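Textile Care and Construction, Unit 4
Filled bedding: thermal behaviour and stitch construction
Handout prepared by Piret Adomaitis. Revised 21/04/2025.

4.1 Why filling insulates

The insulation given by a quilt comes mainly from the air held between its fibres. Still air conducts heat poorly. Fibre conducts heat better than air, so the fibre has one main task, to divide the air into spaces small enough that it cannot circulate. Once the air can move, heat is carried through the layer by convection and the measured resistance falls.

Thickness under light load is therefore the first property to record. Weight alone says little: two fillings of equal mass may differ widely in thickness, depending on crimp, fibre diameter and previous compression. In the Plemach test set used for this unit there are 138 samples, and mass per unit area is given for all of them. Thickness is given only where the sample had been conditioned overnight.

Thermal resistance is quoted in tog. One tog equals 0.1 square metre kelvin per watt. Values for separate layers may be added, provided that the upper layer does not crush the lower one. In practice it often does, and the sum should be taken as an upper limit.

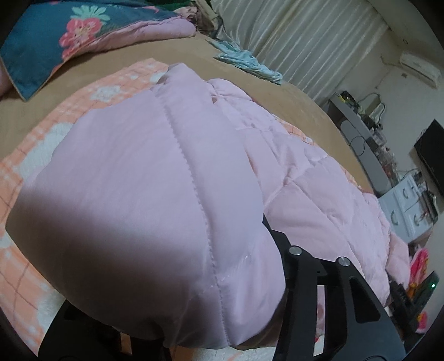
Stitching holds the filling in place at the cost of thickness along each line. At the stitch the two covers are drawn together, the filling is compressed to very little, and heat loss per unit area rises. Between lines the cover is free to lift. The effect is plain in a pink quilt whose crossing lines of stitching divide it into puffy padded panels, with small, tight puckers along one long seam. Puckering of this type has several possible causes: thread tension set too high, unequal feed of the top and bottom covers, or shrinkage of the thread in the first wash. The cause cannot be assigned from appearance. Unpick a short length, measure thread and cover separately, and compare.

4.2 Stitch patterns

Channel quilting uses parallel lines only. It is quick to sew and gives the least stitched length for a given area, but filling can travel along the channel and collect at one end.

Crossed quilting closes each panel on all sides. Migration is limited to the panel. Stitched length is greater, and so is the area of compressed filling.

Box wall construction places a strip of fabric between the covers at each line, so that the covers never meet. It is used chiefly for down. Students should note that the strip itself adds mass and must be included in the calculation.

4.3 Worked comparison

Indrek Luik's comparison used two panels cut from the same Dirkar wadding. Panel A was channel quilted and panel B was crossed. Total stitched length was 463 cm for A and 1,396 cm for B. Assume that each line affects a strip 1 cm wide. The affected area is then 463 square centimetres for A and 1,396 for B, less the overlaps where lines cross. For B the overlaps are small and may be ignored at this level.

Do not treat the affected strip as having zero resistance. The covers and the surface air film still contribute.

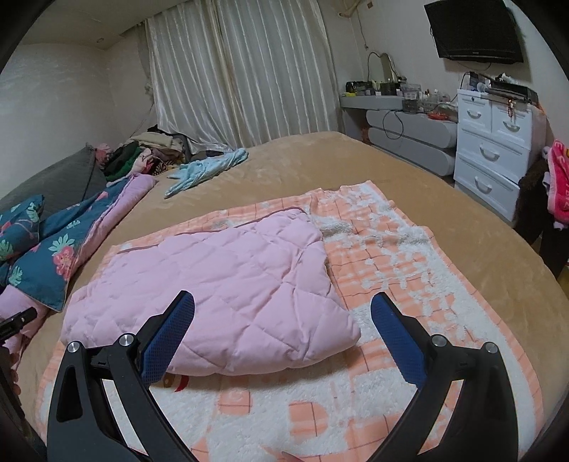 Does a smaller panel always give a colder quilt?
With the same filling and the same stitch, a smaller panel usually lowers the average resistance, as more of the area lies close to a stitch line. The exception is loose filling that would otherwise drift and leave thin patches.

4.4 Loss of thickness in use

Repeated compression lowers thickness in two stages. The first is recoverable: fibres slide and lie flat, and shaking or warm tumbling restores most of the height. The second is permanent and follows from loss of crimp. Polyester held folded under load for long periods shows the second stage along the fold first.

Storage advice follows directly. Fold loosely, change the fold lines at intervals, and avoid vacuum bags for down.

Reading: Sakalauskas workshop notes, sections on wadding and thread. Bring your thickness readings to the next practical with Emiliano Arroyo. Readings must state the load used.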